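Section 5. Setting up the parcel shelf label printer

Applies to the Millura desktop printer, both sizes. If yours came from the Clumside depot the driver is already on the laptop, skip to step 4.

Before you start

Need: printer, power brick, one roll of labels, the gray USB cable (not the white one, white one is charge only). Laptop plugged in. Wi-Fi can wait.

CAUTION: Do not plug the USB in before the driver is installed. Windows grabs a generic driver and then you are stuck uninstalling it.

1. Clear a flat spot near the shelving. Leave a hand's width behind the printer for the label path. Don't set it on carpet, the vent is underneath.

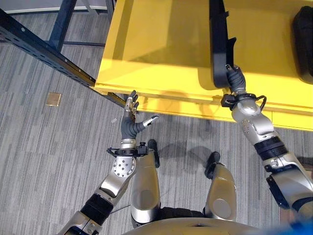

Yellow cart on the striped carpet.

2. Power brick in, switch off. Light should stay dark.

3. Install the driver. Run the Sriwong setup file from the shared folder, click through, say no to the toolbar. Restart even if it doesn't ask.

4. Open the lid. Two tabs, one each side, press both together. If only one side pops don't force it, close and try again.

5. Drop in the roll. Labels feed from the bottom, printed side up. Slide the guides in until they just touch the paper. Too tight and it skews, too loose and it also skews.

Note: The guides move together. If you push one and the other doesnt follow, the roll holder isn't seated. Lift out, turn it over, try again.

6. Pull one label past the tear bar. Close lid, both sides must click.

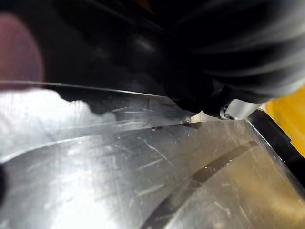
7. Switch on. Light goes amber, then green. Plug in the USB now.

8. Hold the feed button until the light blinks twice, let go. Printer pushes out a few blanks while it measures the gap. Normal. Throw these away, they won't stick well after.

Setting the label size

Settings, Printers, Millura, Preferences. Pick Custom. Width 81, height 41, both in millimeters. Check the units first, the screen opens in inches and will happily accept 81 inches.

Set darkness to 8. Higher looks nicer on the first label but the head gets dirty faster and the bar codes start to bleed. Speed on medium. Leave the rest alone. 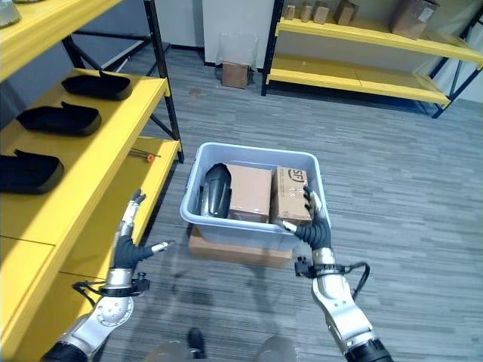
Save it as a preset, otherwise the numbers go back to default next time somebody logs in. Name it Parcel so it matches the name in Grirkon. Capital P. The lookup is case sensitive and the error message just says "no device".

Linking to Grirkon

a. Log in, open Stations, choose yours.
b. Output device: Parcel.
c. Tick "print on receipt". Leave "print on dispatch" blank unless you do outgoing too.
d. Save, then Send Test.

Test label has a bar code, a station name and a row of gray squares. Scan the bar code. If the scanner beeps and the station name comes up on screen you're done.

NOTE: Station name wrong? Go back to a. Don't rename the station, other desks share the list.

Sticking the label on

Largest flat face of the parcel, clear of tape seams and clear of the carrier's own label. Never over a corner. Bins get theirs on the short end so it can be read on the shelf.

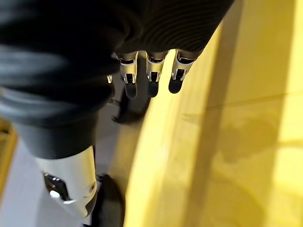

Dark and blurred at the top, silver knuckles hanging below.

If it goes wrong

Light blinks red: lid not shut, or out of labels. Usually lid.

Blank labels: roll is in upside down. See step 5.

Print creeps down the label a bit more each time: redo step 8.

White line top to bottom through the print: dirty head. Switch off, let it cool, wipe once with a cleaning pen, one direction only. Let it dry before you close teh lid.

Prints twice: two people logged in to the same station. One logs out.

CAUTION: No knives or scissors near the print head to clear a jam. Open the lid, pull the label out backward slowly. Adhesive left behind, use the pen.

Spare rolls and pens: ask Gudrun Petersen, mornings are best. The next roll price change is in October so order before if you're low.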